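How I Taught My Dog to Weave (Slowly, and With a Lot of Cheese)

People keep asking me at trials how I got Clarnuvon, my border collie, to hit his weave poles the same way every time. I'm no pro! I run with a small club in Nillside and I've made every mistake going, but this is the method that stuck for us.

Start with two poles. Just two, pushed into the lawn, and your dog on a loose leash. Stand still and wait. The second he steps between them, mark it with a click or a "yes" and toss the treat straight ahead, past the poles. You want him looking forward and not at your pocket. I did this for one minute before breakfast and one minute before dinner, and that was plenty.

Once he's driving through on his own, start changing where you stand. Left side, right side, behind him, way off at an angle. The rule for weaves is that the first pole always passes his left shoulder, and he has to find that entry no matter what you're doing.
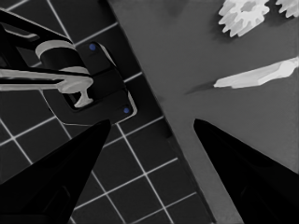
Iman Soliman says she'd hold off on the angles until the dog is happy with four poles, as her Ansah got so muddled by them at two that she began skipping the entry altogether. Fair point, and if your dog starts guessing, go back to straight lines for a few days.

Next, add a second pair in line with the first, a good stride ahead. Reward after the second pair only. Then a third pair. Keep the pairs slightly open, like a little channel, and close them up by an inch or so whenever he's had three clean sessions in a row. I got greedy in February and closed ours all in one go (don't!), and it cost me most of a month. 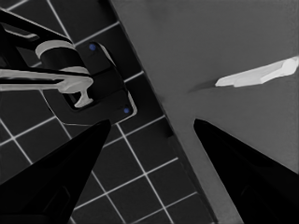 If he pops out early, say nothing, walk him back around and make the next go easier. I used to say "oops" in a sad voice and he hated it, poor thing. Now I just reset and throw the reward sooner.

Spacing matters too. I set mine 24 inches apart from the start, so his footwork never had to change later. Young dogs shouldn't be doing full, closed weaves at all, so ask your vet before you get to that part.

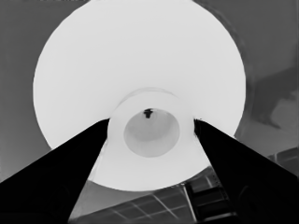 Then take it on the road. Clarnuvon was perfect at home and a total clown the first time we went to Ustevdale, with new grass and a loudspeaker going. We dropped back to six open poles in the practice ring and he remembered what his feet were for. Cheese helps. Bring more than you think you'll need, cut small, and keep it in a tub with a lid.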